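The basket problem

I'd been at the lab for all of ten minutes when Gadisa Lemma told me I was thinking about failure the wrong way. I'd asked how often the robot stuffs up, which felt like a fair opener! She laughed and said the better question was how it knows.

Her project, Soren, teaches a robot arm to put things away. Balls, socks, the sort of stuff my kids leave all over the lounge room. The old approach was to have a person sit there and mark every attempt as good or bad, and anyone who's done a shift of that will tell you it's soul-destroying. Soren learns to mark its own work – it compares the table before and after, then decides whether the job got done.

Sounds easy, right? I thought so too, until she got onto wicker. A plain tub has solid sides and a floor that's all one colour. Weave is full of little gaps with the tabletop shining through, and the early version kept deciding those bright spots were something it had dropped in.

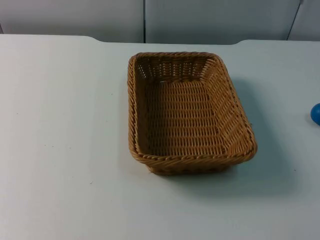
So the team went back and gave it more practice with baskets that had nothing in them, turned every which way and lit from different sides. Of the 26 trials that had fooled the first version, the new one judged 21 correctly. I was impressed. Gadisa was more interested in the other five, mostly deep shadow along one wall, and she'd already booked the arm for Sat 14 February to have another crack at them.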